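ミニビリヤードと、引っ越し後の床と、夜の音のこと

2025年11月1日

久しぶりの更新。六月から止まってた。すみません。引っ越してました。

前の家は駅から遠いけど一階で、下に誰もいなかった。これがどれだけ気楽だったか、越してきて三日でわかった。今度は三階。鉄骨。壁はまあまあ、床がだめ。とにかく床。スプーン一本落としただけで自分がびくっとする。

で、うちの趣味というと卓上ゲームなわけで。ボードゲーム、カード、おはじき、卓上のミニビリヤード。静かな趣味のつもりだった。座ってやるし。走らないし。ところが夜の十一時すぎにサイコロを木のテーブルに転がすと、これがもう、工事。録音して聞いてみたらほんとに工事だった。

というわけで今日は「夜に卓上ゲームを静かにやる」の話。ずっと書きたかったやつ。長いです。順番もばらばら。

まずサイコロ。トレイを使えば解決、と思ってたけど甘かった。最初に買った縁の高いトレイ、底が硬くて、机に直置きより響く。太鼓みたいになる。底に布を貼ってもまだ鳴る。結局、トレイの下にもう一枚タオルを敷いたらおさまった。見た目は最悪。でも音は消えた。

トレイはVunskaの折りたたみのやつに買い替え。四隅のボタンをぱちんと留めて箱になるタイプ。これはいい。革っぽい生地がやわらかくて、サイコロが「とす」と落ちる。跳ねない分、転がった感じは薄い。そこは好みかも。自分は慣れた。ただしボタンを留める時の「ぱちん」が夜だと意外に目立つ。寝る前にやるなら組み立てておくこと。

カードは静か。と言いたいけどシャッフルがうるさい。スリーブに入れたカードをざくざくやる音、あれ隣の部屋で聞くとけっこう来る。机の上に全部広げてぐるぐる混ぜる方式に変えた。子供のころの神経衰弱のやり方。時間はかかるけど音はほぼゼロ。見た目がまぬけ。まあいい。

そしてビリヤード。卓上のミニサイズ。球が小さいから大丈夫だろうと油断してた。球と球が当たる音って高いんですよ。かちん、と抜ける。大きい台のこつんより、むしろ小さいほうが耳に刺さる気がする。これはどうにもならない。球を消音する方法、あったら教えてほしい。
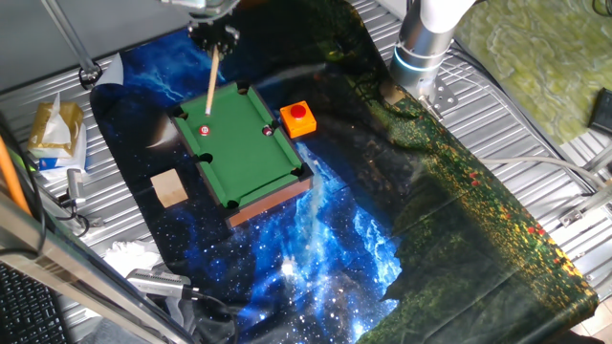 ポケットに落ちる音のほうは、どうにかなった。うちの台は球が落ちると底の板に当たる作りで、ごとん、と来る。そこにフェルトの切れはしを入れた。百均の、裏がシールになってるやつ。適当にはさみで切って押しこむだけ。これで「ごとん」が「もす」になった。感動。なぜ最初からやらなかったのか。

あと台の下。ここが本丸。台の脚が机に直接触れてると、球の衝撃が全部机に行って、机の脚から床に行く。床から下の階に行く。はず。たぶん。建築の人じゃないのでわからないけど、脚の下に厚手の布を敷いたら、机に手を当てた時のびりびりが減った。これは確か。

布はいろいろ試した。タオル、座布団、古いバスマット、ヨガマットを切ったもの。一番よかったのはヨガマット。ただ匂いがする。ゴムの匂い。二週間ベランダに干しても取れない。次によかったのが座布団だけど、台が傾く。球が全部こっちに寄ってくる。ゲームにならない。

で、今はPultitzの防振シートに落ち着いてる。もともと洗濯機の下に敷く用らしい。1414円。半端な値段。四枚入りで、一枚を半分に切って台の下、残りは机の脚の下に。切るのが大変だった。普通のはさみだと歯が立たない、カッターで何度もなぞってやっと。手が痛い。でも効く。買ってよかった今年の一位かもしれない、地味すぎるけど。

机の話もしておく。前はBenderの折りたたみ机を使ってた。軽くて安くて文句なしだったんだけど、天板が薄い。薄いとやっぱり鳴る。コップを置いても鳴る。今は重い机にして、天板の裏に余ったフェルトをべたべた貼ってある。裏だから見えない。見えないところはいくらでも雑にしていい、というのが我が家の方針。

椅子も忘れがち。立つ時にずずっと引く音、あれが下の階には一番つらいらしい。前に管理会社の掲示で読んだ。脚に靴下みたいなカバーを履かせた。すぐ脱げる。履かせる。また脱げる。いまは輪ゴムでとめてる。もっとましな方法があるとおもう。

時間のルールも決めた。十時をすぎたら球とサイコロは終わり。そのあとはカードか、紙とペンのゲーム。前の家では夜中の二時まで平気で転がしてたので、最初はつまらなかった。いまは逆にこの切り替えがいい感じ。十時までに一勝負つけようとして集中するし。負けても時間のせいにできる。

紙とペンのゲームはほんとにおすすめ。鉛筆ならさらに静か。ボールペンはノックの音が。考えてる時にかちかちやる癖があって、自分で自分に腹が立った。鉛筆にしたら今度は消しゴムのかすが大量に。なにかを解決するとなにかが増える。

Mutisoっていう、コマを置いていくだけの陣取りも最近よく出してる。コマが木で、盤が布。つまり静か。布の盤ってしわが寄るのが嫌で避けてたんだけど、夜用と思えばこれ以上のものはない。しわはアイロンで伸ばした。低温で、あて布をして。一回焦がしかけたので気をつけてくだい。ルールは4ページしかなくてすぐ覚えられる。二人だとちょっと単調、三人からがいい。 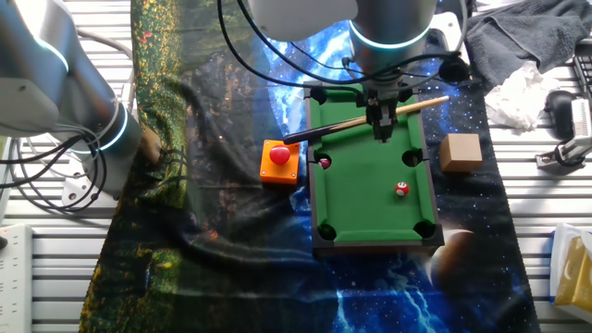
卓上のミニビリヤード台、緑のフェルト。

話が戻るけど、音ってどこまで気にすべきなんだろう。越してきた次の日に下の階へ挨拶に行って、うるさかったら言ってくださいと伝えた。いまのところ何も言われてない。言われてないから平気、なのか、言いにくいから我慢してる、なのか。そこがわからないのがしんどい。上の階の人の足音は普通に聞こえるし、別に嫌でもない。生活してるなあと思うだけ。だったら自分の音もその程度かもしれない。でもサイコロはなあ。不規則だから。不規則な音って気になるんですよ。

試しに自分の家でやってみた。家族にサイコロを振ってもらって、自分は隣の部屋で布団に入って目をつぶる。対策なしだと、うとうとしかけたところで必ず起きる。タオルありだと、気づくけど眠れそう。折りたたみトレイとシートの組み合わせだと、振ってるのかどうか聞かないとわからなかった。途中で飽きて振ってなかった可能性もある。確認したら「振ってた」とのこと。信じる。

ビリヤードも同じように試した。球の音は壁ごしだとだいぶ丸くなる。いちばん聞こえたのは球じゃなくて、外した時の「ああー」という声だった。人間がうるさい。これはシートでは消せない。

声の対策は今のところなし。小声でやると決めても盛り上がると忘れる。窓を閉める、くらい。冬はいいけど夏どうするの。来年の六月あたりにまた悩んでると思う。

お金の話も少しだけ。フェルトが百均で二枚、シート、折りたたみトレイ、椅子の靴下。シート以外は正確に覚えてない。レシート捨てた。机の買い替えは別、あれは引っ越し費用ということにしてある。いきなり机を買うより、とりあえずフェルトとタオルから始めるのでいいと思います。タオルは家にあるし。

次に試したいのは、サイコロそのものを変えること。シリコンのやつがあるらしい。跳ねすぎて机から落ちるという話も見た。落ちても静かなら別にいいのか。いや探すのが面倒か。冷蔵庫の下に入ったらもう終わり。

あと、箱。ゲームの箱を棚から抜く時の「すぽっ」ていう音と、片づける時にコマをざらっと流しこむ音。これもまだ未対策。コマは布の袋に分けようかと思って、袋だけ買ってある。縫うよりは安かった。分けるのが面倒で二週間放置。棚のほうは詰めこみすぎが原因なので、何個か手放すしかない。それは嫌。

そんな感じです。写真の整理がぜんぜん終わってないので、棚の話は次回。球の音を小さくする方法、知ってる人はコメント欄にお願いします。布を巻く以外で。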